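How Do Foam Earplugs Work?

Kids' Question Corner, by Adhiambo Makokha

Reader question this week from Tumaini: "My uncle has little foam things for his ears when he mows. How can something so squishy stop something so loud?"

Great question. Short answer: squishy is the whole secret. Long answer, keep reading.

First, what is sound?

Sound is wiggling. Really. Bang a drum and the skin of the drum wiggles. That pushes on the air. The air pushes on more air. And so on, all the way across the room to you. Nothing flies from the drum to your head, it's just a push getting passed along, like when you're in a line at school and somebody in back shoves.

The wiggle goes into your ear, down a little tunnel called the ear canal. At the end, a thin skin. The eardrum. It wiggles too. Behind it are three teeny bones, and behind those a curly part shaped like a snail, full of liquid and tiny hairs (not the kind on your head, way smaller). The hairs bend, a signal goes to your brain, and you think, oh, a drum.

Loud sound = big wiggles. Big wiggles are rough on those tiny hairs. And here's the bad news, they don't grow back. Skin your knee, new skin. Lose those hairs, that's it. So people who work near loud stuff block the tunnel.

What's in the foam?

Mostly air! Foam is a soft plastic filled with bubbles, a lot like a kitchen sponge but with much, much smaller holes. Look at one up close with a magnifying glass if a grown-up has a clean one to spare.

When the wiggling air hits foam, it has to push on all those soft little walls. They bend. They rub. Bit by bit the push gets used up and turns into heat. A tiny tiny amount of heat, you would never feel it. By the time the sound gets through there isn't much left of it.

A hard thing, like a marble, would be a terrible earplug. (Also dangerous! Never put a marble in your ear. Or a bead. Or a pea.) It can't change shape, so there would be gaps all around it, and sound loves a gap. Air gets through, sound gets through.
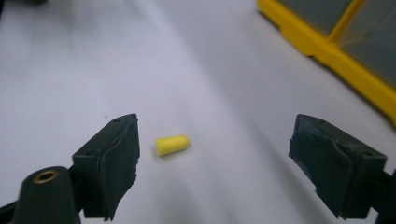

A short yellow plug shape. One end flat, the other end rounded.

Why are they shaped like that?

Lots of foam plugs have one rounder end and one flat end. The rounder end goes in first. Easier on your ear, no corners poking. The flat end stays at the outside so you have something to grab when you want it back out. Pretty smart for a thing that small.

Some are the same all the way along. Some have a string. Some flare out like a little bell. People have diffrent ears, so there are different plugs.

And why yellow?

Not all are. You can get orange, green, pink, even swirly ones. But bright is handy. If you drop one you can find it. And at a noisy factory the boss can look over and see from far away that you've got yours in. Try that with a plug the color of skin.

The slow-motion trick

Best part. Squash a kitchen sponge and let go, it pops right back. Boing. Squash an earplug and let go... it waits. Then it gets fat again, slow, like it's waking up from a nap. This is called slow-recovery foam, or memory foam, same family as some pillows.

That slow part matters a lot. You roll the plug skinny, slide it in, and it has time to get in there before it swells up. Then it fills the tunnel snug, bumps and bends and all. No gaps.

How grown-ups put them in

1. Clean hands. Always.
2. Roll the plug between your fingers till it's a thin little snake with no creases.
3. Reach the other hand over your head and pull the top of your ear up and back. Looks silly. It straightens the tunnel.
4. Slide it in. Hold it there with a fingertip while it grows. Count to 33, slow.
5. To take it out, twist it gently and pull slow. Don't yank!

Kids: only with a grown-up helping, ok? Lots of kids do better with earmuffs, the big cup kind. They don't go in your ear at all. Never give foam plugs to little brothers or sisters, they're a choking size.

Try it yourself: the timer box

You need a shoe box, a kitchen timer that beeps, and some towels.

Start the timer beeping. Put it in the box, lid on. Listen. Now stuff towels all around it, lid on again. Quieter? The towels are doing the foam's job, soft stuff with lots of air in it. Now open the lid just a crack. Hear how much comes out of that one skinny gap? That's why a plug has to fit.

Wafula Kaijage wrote to us back in February and said he tried it with popcorn, crumpled newspaper, and socks. Socks won. We haven't tested popcorn. Somebody please do and tell us.

Words to know

Ear canal: the tunnel into your ear.
Eardrum: thin skin at the end of the tunnel.
Decibel: how we measure how loud a sound is. Talking is near 60. A lawn mower can be 90. Fireworks up close, way over 120.
Foam: soft stuff full of bubbles.

Quick questions from the mailbag

Can you wash them? The foam kind, mostly no. Get them wet and soapy and they stop springing back right. Dirty ones go in the trash.

Do they block everything? Nope. You can still hear some. Sound even gets in through the bones of your skull! Low rumbly sounds are the hardest to stop.

Are they for swimming? No, that's a different kind, usualy silicone. Foam lets water in.

Got a question? Ask a grown-up to help you send it. Next time: Maricruz wants to know why onions make you cry.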